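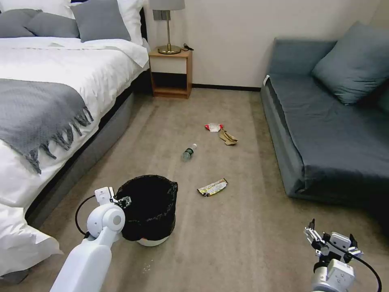
Most home recordings by new bands fail on the drums, and most of the advice given to those bands is about microphones. I think the advice is aimed at the wrong part of the chain. A microphone reports what the room does to a sound, and a bare rehearsal room does a great deal: parallel walls, a hard floor, a low ceiling. A bedroom is better suited to the job than its reputation suggests. A double bed with a quilted duvet, a knitted throw and a row of pillows at the head absorbs a good share of the upper midrange, and carpet takes some of what is left. Low frequencies are another matter, and I will come to them.

The case that changed my mind is the second Londitz EP. Jaruwan Chaimongkol tracked the vocals and guitars for all 5 songs at home, then paid for 3 days at Culley to do the drums. The vocals are the best thing on the record. They are dry, close and easy to place in a mix. The drums have a short, bright ring near the snare that no amount of equalization removed, and it is audible on the single from the first bar.
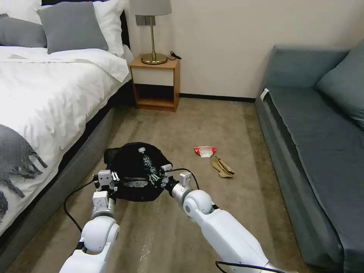 Paweena Kaewmanee, who mixed it, told me she spent more hours on that ring than on every vocal combined. Her preference would have been to record the kit with fewer microphones in a room with more soft material in it, and to accept a smaller sound. I agree. A small sound can be made larger with a reverb such as the Numix plate. A reflection printed on the track stays there.

The usual objection is bass. Soft furnishings do very little at low frequencies, and a small room will have strong resonances. That is correct, and it is a reason to take care with a kick drum or a bass cabinet. Bass can be recorded direct. A voice can't.

The first pressing of the EP was 1000 copies, and 284 were sold at the September shows. Rajan, the label, now wants an album and has offered to pay for Culley again. I would take the money and spend it on mixing time, with one day set aside for the kick drum.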